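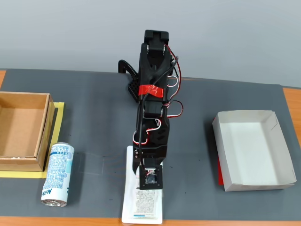

Piver open day tabletop set

README, last touched in July

Hi, and thanks for downloading this. It's the small dataset I put together from the open day at Queiroz, the shared workshop in Caltberg where I rent a bench. I ran the sorting table for the whole day, and plenty of visitors asked whether they could get the recordings afterwards. Well, now you can!

What's in it

There are 549 episodes in total. I kept 473 of them in the main folder, and 69 more are in a folder called rough. The remaining 7 are practice runs from before the doors opened at 10 a.m. and live in warmup. An episode is one attempt at one instruction, start to finish, whether or not it went well.

Each episode folder has:
- the overhead video
- joint positions and gripper opening, one row per video image
- a text file with the instruction, spelled the way the visitor said it
- a success flag (yes, no or partial, my call every time)

The setup

I used the desktop arm I call Piver, black brackets and hobby servos, clamped at the far side of a dark grey mat. The cardboard box goes on the left inside its yellow tape and the open white tray goes on the right. Things to be moved start out on the mat, like the milk can. The tape is my favourite part of the whole rig, to be truthful, as it meant I could put the box back in the same spot after every kid who wanted to look inside it.

The red tape around the arm is handy if you want a quick colour marker to track. I've had decent results with a plain threshold, but check it against your own eyes first.

How the day went

Visitors picked an object and a destination, then drove the arm with a little hand controller for their turn. I gave everyone a quick run-through and mostly kept my hands in my pockets after that. Kids were far better at it than their parents, who kept trying to do everything in one big swoop. The morning crowd was patient and careful — after lunch it got loud, and you can see it in the joint speeds.

Cans lying on their sides were the hard ones. They roll, and people would nudge one halfway across the mat chasing it. Lots of those ended up as partial.

The rough folder

Late in the afternoon the elbow servo started to sag a bit, and I didn't catch it right away. Anything after that point is in rough. The video is fine, but the logged joint angles drift from where the arm really was. Please don't mix it into training without a look. It could be useful if you're working on calibration, mind you.

Using it

You'll want Gridalar 2 or newer to load the logs. Point it at the top folder and it'll find the rest. If you'd sooner skip Gridalar, the logs are plain CSV with a header row, so a spreadsheet will do in a pinch.

Privacy

No audio was kept. I trimmed any stretch where a visitor leaned in over the table. If I've missed one, open an issue with the episode number and I'll pull it.

Licence

Free for teaching, research and tinkering. Credit the Caltberg open day somewhere and we're good.

Still to do
- fix the row order in warmup
- sort out two spellings of "grey" in the instruction files
- add the controller button map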